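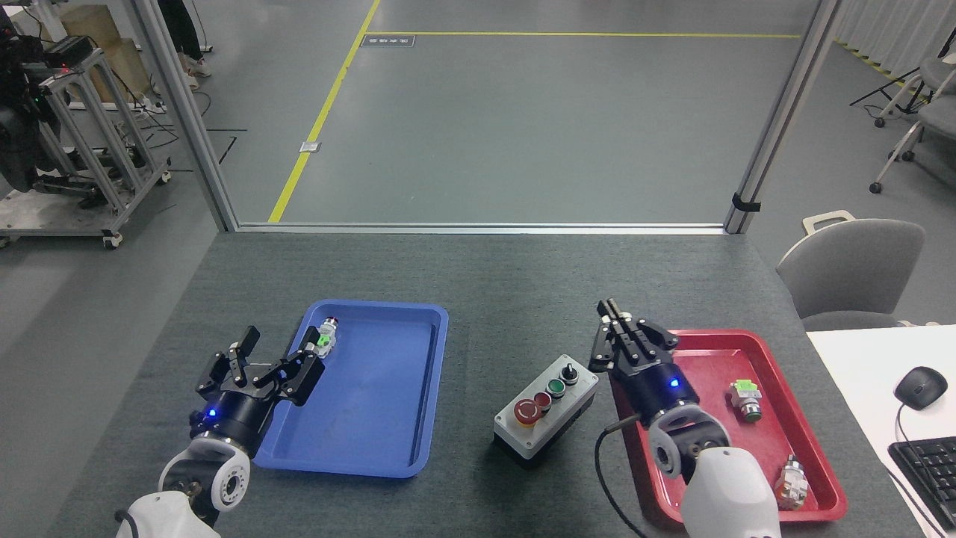
# Tiempo de respuesta en paradas de emergencia cableadas

Informe de proyecto — asignatura de Instalaciones Eléctricas Industriales
Entrega: 17/04/2026

## 1. Objeto

El trabajo compara dos formas de cablear la cadena de parada de una cinta transportadora pequeña: contactos normalmente cerrados en serie sobre la bobina del contactor, y los mismos contactos conectados a un relé de seguridad de doble canal. La magnitud de interés es el tiempo entre la apertura del contacto y la caída de los contactos principales. No se estudia el frenado mecánico de la cinta.

## 2. Montaje

El banco se alimentó con una fuente de 24 V en corriente continua. Se utilizó un contactor Paston, con supresor de diodo desmontable, y un relé Lau de doble canal. Los pulsadores son de enclavamiento, con rearme por giro. El cableado de mando se hizo con hilo de 0,75 mm² y punteras en todos los extremos.

La señal de disparo se tomó en bornes del pulsador y la de caída en un polo libre del contactor. Ambas se registraron con el analizador lógico del laboratorio. El filtro de entrada se dejó desactivado, ya que en las pruebas de febrero enmascaraba los rebotes.

## 3. Procedimiento

Se definieron siete configuraciones, combinando el tipo de cadena, la presencia del supresor y la longitud del cable. En cada una se realizaron 50 maniobras, 350 en total, con una pausa de 10 segundos entre ellas para limitar el calentamiento de la bobina. Las maniobras con registro incompleto se repitieron.

## 4. Resultados

| Configuración | Supresor | Tiempo medio (ms) |
|---|---|---|
| Serie directa | No | 14 |
| Serie directa | Diodo | 55 |
| Doble canal | No | 27 |
| Doble canal | Diodo | 68 |

Las tres configuraciones restantes repiten casos anteriores con cable largo. Las diferencias quedaron por debajo de 1 ms y no se tabulan.

El diodo es el factor dominante: prolonga la circulación de corriente en la bobina y añade 41 ms en ambas cadenas. El relé suma 13 ms, valor compatible con su tiempo de conmutación interno.

## 5. Discusión

La cadena en serie es más rápida, pero un contacto soldado o un puente accidental en el cableado anula la parada sin ningún aviso. El doble canal detecta la discrepancia e impide el rearme. En la aplicación prevista — una cinta Skement de velocidad baja — el retardo adicional es aceptable.

Queda pendiente ensayar un supresor de varistor, que debería reducir el tiempo de caída respecto al diodo. Tampoco se ha evaluado el efecto del desgaste: todos los componentes eran nuevos.

## 6. Material pendiente de devolución

- Fuente de 24 V y cables de prueba
- Analizador lógico, con sus pinzas
- Crimpadora de punteras (armario Drolska, segundo estante)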